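Workshop tips: gripping soft things with two hard fingers
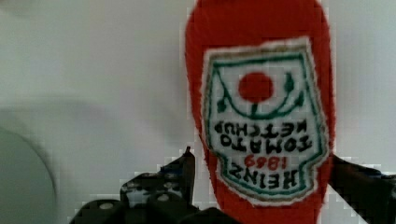

Urnitz Workshop Page, text by Mahama

In our grasping study we made 377 trials with plush objects, such as the ketchup bottle with the HEINZ label. Some advice from this work:

Hold the toy by its lower part. With this grip we had 13 drops, and with the high grip many more.

Close the fingers slowly – soft fabric continues to give after the first contact. We wait 4 seconds before lifting.

Look at large lettering in the wrist view. If it is upside down, write this in the trial notes.

Brush the fingers on Thursday, also if they look clean. Fibers collect near the bolts.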